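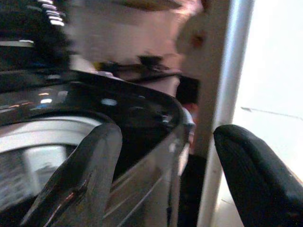 1. Opening

The September meeting of the Jolton Astronomy Society opened at 7:05 p.m. with Juraj Machala in the chair. There were 20 members present. The minutes of the last meeting were approved with one spelling fix (Clostudov, under item 4). 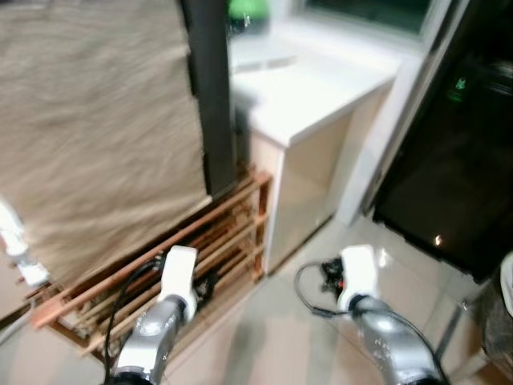
2. Comet Cerora

The chair reported that members sent in six brightness estimates over the summer, all made with binoculars. Two were taken in moonlight and will be marked that way in the log. The comet is now low in the west after sunset and will be lost in twilight by the end of the month.
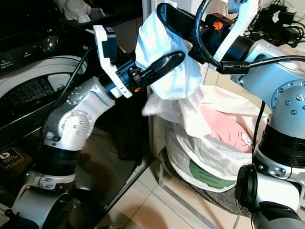
Members who still have sketches should hand them in before then. It was agreed to send the full set to the observers' group in Clostudov. The chair will write the cover letter.

3. Telescope mount

A quote of $1,195 for a replacement mount was read out. The equipment fund can cover it if $200 is moved over from printing. Moved, seconded and carried, with one against. The old mount will be offered to members first. 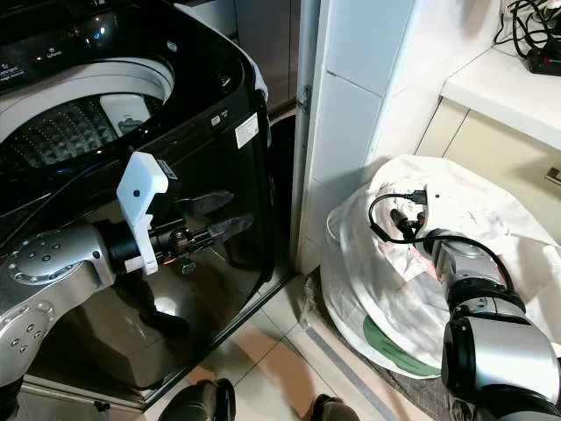
4. Next meeting

Same room, 7 p.m. The talk will be on dust tails. Bring star charts for the swap table.

Meeting closed at 8:40 p.m.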